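Workforce Operations Certificate
Unit 4: Performance Feedback and Recognition in Contact Centers
Course handout, 2026 edition

Purpose of this unit

Unit 3 dealt with forecasting and schedule adherence. This unit turns to what supervisors do with performance data once it has been collected. Participants should have read the Bernalance case study before the session, including the appendix on call coding.

By the end of the unit, participants are expected to be able to distinguish a measure from a target, prepare a feedback conversation based on a small number of recorded contacts, and assess whether a recognition program is fair to agents on different shifts.

4.1 Measures and targets

A measure records what happened. A target states what the organization would like to happen. The two are often printed in the same column of a weekly report, and agents then read every figure as an instruction. Average handle time is the usual case. When it is shown to agents without comment, calls become shorter and repeat contacts tend to rise, as customers call back with the part of the problem that was left open.

In the Bernalance case, the support floor employed 193 agents across two sites. Handle time was displayed on wall screens throughout the day. After a review led by Concetta Rizzi, the screens were changed to show queue length only, and handle time was moved to the supervisor's private report. Participants should note that the measure itself was kept – what changed was the audience.

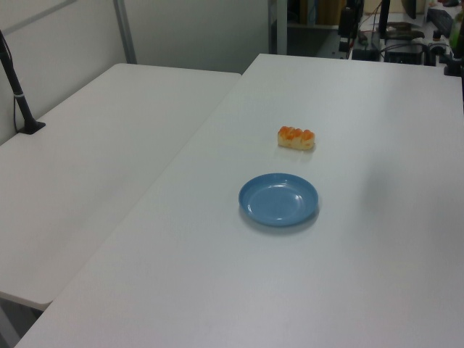 4.2 Preparing a feedback conversation

Feedback is more useful when it refers to a specific contact that the agent can remember. The recommended practice at Varnuvora, where much of the material for this unit was developed, is as follows.

Select two or three contacts from the past week. At least one should be a contact the agent handled well. Listen to each in full before writing any notes. Record the customer's stated reason for calling in the customer's own words, and compare it with the code entered by the agent. Differences between the two frequently explain a low quality score better than tone or script compliance.

The conversation should last no more than 12 minutes. Longer meetings drift into general matters, which belong in the monthly review. The agent speaks first. The supervisor then raises one point for change and agrees with the agent how it will be checked.

Scores generated by speech analytics, such as those produced in the Lodusix exercise file, may be used to choose contacts for listening. They should not be read aloud to the agent as findings.
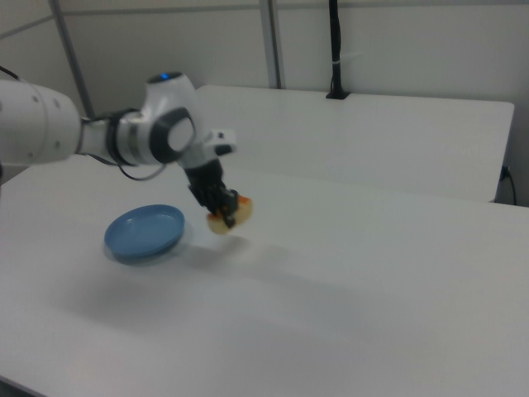 Katia Galli
Senior Lecturer, Service Operations

4.3 Recognition programs and contests

Team contests are common in contact centers and can be worthwhile over a short period. The difficulties are mostly matters of design. Agents on the Saturday shift receive a different mix of contacts from those on weekday mornings, and a single ranking will reward the mix as much as the work. New hires are at a similar disadvantage during their first 60 days.

Two adjustments are discussed in the reading by Saulius Ramanauskas. The first is to compare each agent with his or her own previous results. The second is to group teams by queue before any points are awarded. The Donati exercise in the workbook asks participants to apply both methods to the same data and explain why the order of teams changes.

Prizes should be modest and announced in advance. Rules that are altered while a contest is running damage trust in later programs, even where the alteration is sensible.

4.4 Assignment

Prepare a feedback plan for one agent from the exercise file, using the form in the workbook. Attach your listening notes. Plans are to be submitted to Esmaeil Ansari before the July session and will be returned with written comments. Questions about access to the recordings should be directed to Samuele Sala at the program office.

Reading for Unit 5: workbook chapter on escalation paths, together with the glossary of routing terms.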